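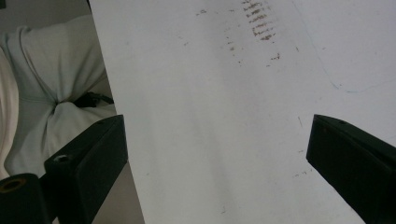
How far ahead should I start getting ready to speak at a town hearing?
Start the weekend before, at the kitchen table, with the agenda and a pencil. Two evenings is plenty for most people, and you'll have time left over to call a neighbor.

I love a good public hearing, I really do! My first one was over a porch on Gilbert Street, and I went in with a shoebox of papers and came out having said almost nothing I meant to say. I've been to a lot of them in Skerkthorpe since then, and these are the household habits that have stuck.

Give the hearing its own folder
One folder, one application. Write the case number on the tab in big letters (ours for the old Paltau mill was 119, and I still remember it). Put the agenda in front, then the legal notice, then your own notes. Letters from neighbors go at the back. If you keep it standing up next to the cookbooks it won't get buried under the mail.

Read the agenda twice
The first time, just find your item. The second time, look for the words "continued" or "withdrawn." Maëlys Caron from across the road once hired a sitter, skipped supper and drove downtown for an item that had been moved to July. A quick call to the clerk's office on the afternoon of the meeting saves you that.

Time yourself with the oven timer
Most boards give you three minutes or five. Ours gives five, and I aim for four. Set the timer, stand up, and read out loud to the dog or the refrigerator – you'll hear right away which sentences are too long. Cut those first. Start with your name and street, then say what you want the board to do. The history can come after that, if there's time for it.

Print it big
Use large type, double spaced, on one side of the page only. Meeting rooms are darker than kitchens! Number the pages in the corner, and skip the staple so you can slide each one aside as you finish.

Bring copies
One for each board member, one for the clerk, and a couple extra. Sylvain Tessier, who sat on our planning board for years, told me he always took a handout home and hardly ever remembered a speech. Keep it to a single page with your phone number at the bottom.

Eat first
Hearings run long. Have a real supper, and tuck a granola bar and a water bottle in your bag. Bring a sweater too, whatever the weather is doing.

Write it up the same night
When you get home, jot down how each member voted, any conditions they added, and the date of the next step. Appeal periods can be short (20 days for some decisions here, but check your own town's rules), so put the deadline on the kitchen calendar before you go to bed. Then put the folder back by the cookbooks. You'll want it again when the minutes are posted, and it's well worth reading those through to make sure they spelled your name right.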